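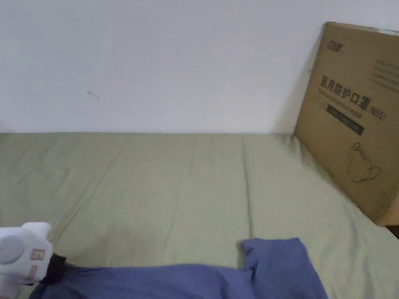 Visit report: Sokholm residential training house

Purpose of the visit

Representatives of the Brellska housing association visited the Sokholm training house on 2 January 2021. The house prepares staff who will make up rooms for short-stay residents. The association wished to see how beds are dressed and how supplies reach the rooms before its own house at Valcárcel opens in February.

Bedrooms

The party was shown five bedrooms on the upper floor. Walls are plain white throughout and are washed down between stays; small scuffs are left until the yearly repainting. In the room where most of the visit was spent, the bed is set against the wall and made up with an olive-green sheet. The sheet was creased along its length and bunched a little at the back edge, where the mattress meets the wall. Staff explained that this edge is the hardest to reach, and that trainees are taught to pull the bed out before tucking in.

Green bedding is supplied by Numia. The house holds 56 sheets in this colour and finds that it keeps its shade well in the wash.

Supplies

Stock is brought up by hand. A large cardboard box, printed in Chinese as medical protective masks (N95), stood on the bed and leaned against the wall. The visiting party asked whether deliveries might be placed on a stand or shelf, so that made beds are kept clear. The house agreed to consider two folding stands for the landing.

Matters to follow up

Sheet sizes for the deeper mattresses at Valcárcel are to be confirmed with Numia. The laundry could not be seen on this occasion and will form part of a second visit.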